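Sleep Hours and Low Back Pain in Second-Year Students
Crescencio Aranda and Araceli Vidal
Course project, Campos Health Sciences
Supervisor: Lieven Jansen

Background

Low back pain is one of the most common reasons young adults miss class or part-time work. Most cases have no single cause that can be found on examination, and imaging is rarely needed in the first weeks unless there are warning signs such as fever, recent injury, or weakness in a leg. Poor sleep is often reported alongside back pain. We wanted to know whether students who sleep less also report more days with pain.

Method

We handed out 200 paper questionnaires in August at the Zisthorpe campus. Students wrote down their usual hours of sleep, hours spent sitting, and the number of days with low back pain in the past month. Pain was rated from 0 to 5. Students who had had back surgery were left out. Eusebio Rivas entered the answers, and Rodrigo Collado checked every tenth form against the paper copy.

We sorted students into three groups: short sleep, medium sleep, and long sleep. Names were not collected.

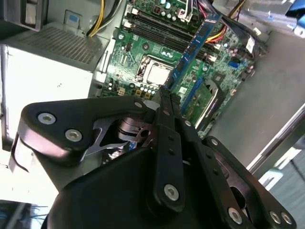 Reading time: 2 min

Results

Students in the short sleep group reported more pain days than those in the other groups. The medium and long sleep groups were nearly the same. Hours of sitting did not differ much between groups, so sitting alone does not explain the result. Pain ratings of 3 or higher were also more common in the short sleep group.

Two questions caused trouble. Some students counted naps as sleep and others did not, and the question on painkillers was skipped on many forms. We did not use the painkiller answers.

Discussion

The survey was done once, so we cannot say which came first. Pain may wake people up, and short sleep may make pain feel worse. All answers depend on memory. Students with back pain may also have been more willing to fill out the form.

If the project is repeated, the nap question should be worded more clearly and students should keep a sleep diary for 2 weeks. Jansen also suggested asking about mattress age and about lifting at work, which we left out to keep the form to one page.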